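Subject: Re: leftover cables

On Thursday Nest Prosser wrote:
> Do we keep the short cables or toss them? The pile keeps growing.

Keep them, but sort by color first. Blue, yellow and red are all tangled together.
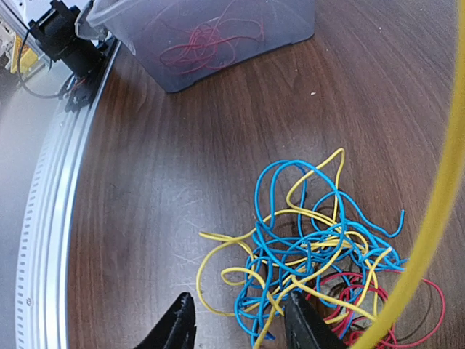 Start with the loose ends and work back – pulling on a loop only tightens it. Anything under 5 inches can go.

The clear bin and the blue one both stay on the table.
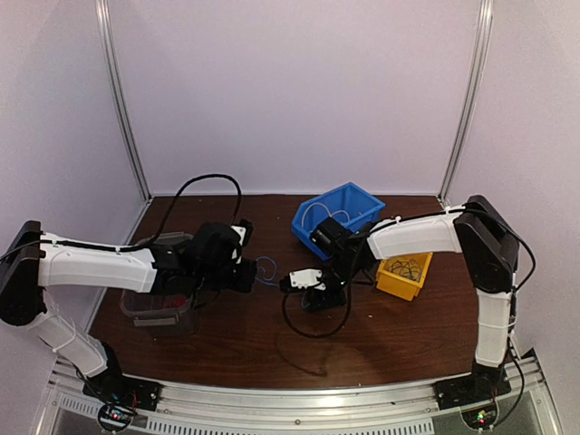 Sorting table with the three bins

Lộc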